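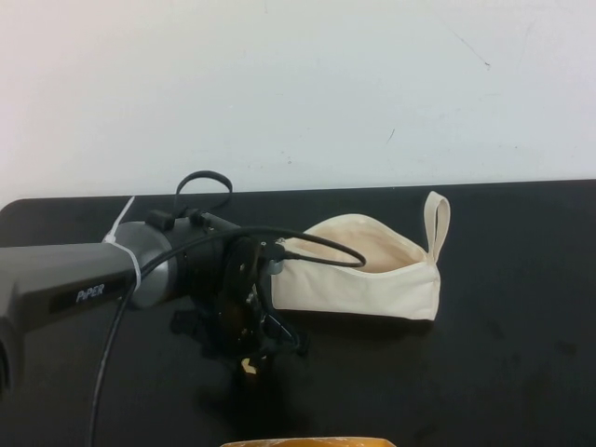
White wall over the black tabletop, with the thin scratch toward the upper right.

Re: [colley-homes] Touching up flat white without repainting the room
Posted by Zlatko Berisha, Wednesday, 7:42 pm
2 comments | 387 views

Hello all,

Sorry to be slow getting back to this, it has been quite a week, what with the gutters and my sister's family staying over (lovely to have them, but the bathroom line!). I did want to answer properly, as I've made every touch-up mistake there is in this house.

> I have half a can of the original flat white left from when
> we moved in. Can I just dab it on the scratches, or will the
> spots show? The hallway gets a lot of afternoon sun and my
> husband would like not to do the whole thing over.

Dabbing is fine for a thin scratch, but please use the smallest brush you own and stay inside the line. I used a 2 inch brush the first time and ended up with shiny little islands all the way down the stairs. Old paint also dries a hair different from what's on the wall, so stir it well, strain it through a stocking, and try a spot behind a door first. Let it sit overnight before you judge it.

For dark streaks, wash before you paint! A damp sponge and a drop of dish soap took off most of mine. The Hosteck eraser pads work too, but go gently, they can leave a polished patch on flat paint, and then you're looking at that instead.

With afternoon sun coming down the hallway I'd be ready to roll that one wall corner to corner if the dabs bother you. It's around 1000 square feet to redo our whole downstairs and I still think of one wall as a pleasant morning with the radio on.

Does anyone remember which roller nap we settled on back in November? I wrote it on the lid of a can and then, of course, gave the can away.

Warmly,
Zlatko

Get the list by email once a week. Subscribe | No thanks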